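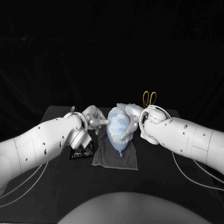
Reducing Paper Towel Use in Shared Washrooms: A Term Project at Jindadine Campus

1. Background

Jindadine Campus provides paper towels in all student washrooms. In September the project group was asked by the Miment Sustainability Program to select one everyday source of waste and to propose a change that could be made without new construction. Paper towels were chosen because they cannot be placed in the campus recycling stream and are collected with general garbage.

The group set out to answer two questions: whether a simple sign would change how many towels people take, and whether the type of dispenser matters more than the sign.

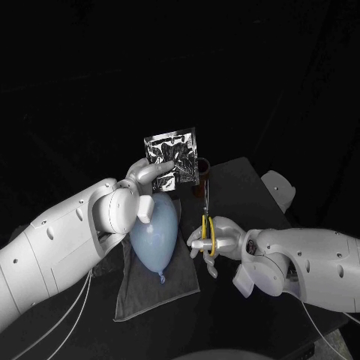

2. Method

Two washrooms in the Cordier Building were selected. Both are on the ground floor and serve lecture rooms of similar size. The east washroom has a lever dispenser, which releases one sheet at each press. The west washroom has an open tray of folded towels.

Towel use was measured by recording the stock placed in each washroom in the morning and the stock left at closing. In the second half of the study, a plain sign reading "One towel is usually enough" was fixed at eye level beside each dispenser. The wording was approved by the building office before it was posted.

A short written survey was also left at the Cordier Building help desk. It asked how respondents usually dry their hands and whether they had noticed the sign. 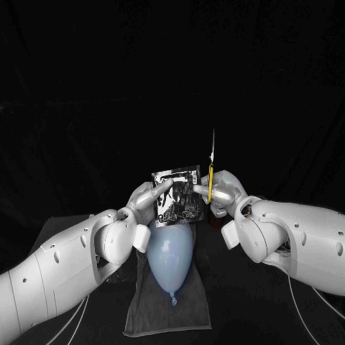 3. Results

The survey received 458 completed forms. Most respondents said they normally take more than one towel, and many added that the folded towels come out of the tray in clumps.

Use in the west washroom fell after the sign was posted, although it rose again toward the end of the study. In the east washroom the sign made little difference. Use there was already low, and the group believes the lever was the main reason. One full carton of almost 1,000 towels lasted noticeably longer in the east washroom.
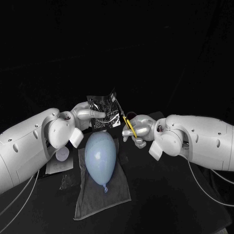
4. Limitations

The number of people entering each washroom was not recorded, for reasons of privacy. A change in the lecture timetable may therefore have affected the results. The west washroom was also closed for a morning while a tap was repaired.

5. Recommendations

The group recommends that open trays in the Cordier Building be replaced with lever dispensers as they wear out. Signs should be kept in washrooms that still have trays and should be moved or reworded each term. A similar study could be carried out at the Vircombe residence, where washrooms are used at all hours and hand dryers are already installed.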